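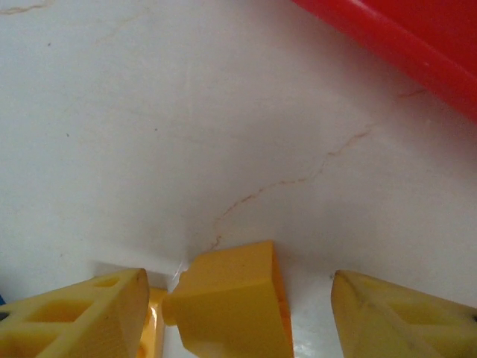

Kirsty Semple asked whether the veined top marks more easily than the plain one it replaced. It does not, so far. The tan lines look like part of the pattern and cannot be felt with a fingernail.

Karkham > Worktops and trays > Gallery

The small-items table is at Skumholm. The top is pale and matt with a slight gloss, so a red object throws a pinkish tint on to it at close range. Wipe with a damp cloth only.

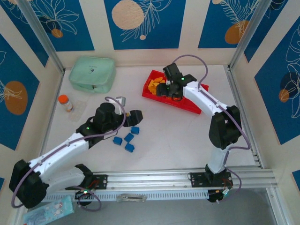
The red tray takes the orange-yellow pieces and is kept towards the back. Blue cubes stay out on the top until the tray is done. The mint-green pouch goes by the back wall and the small bottle lies to the left, cap on. The leaf and flower panels on the walls are wiped every 17 days.

Tray sizes are on the Farquharson sheet, page 9. Corrections to Archie MacBrayne.

Last updated: 8 April 2019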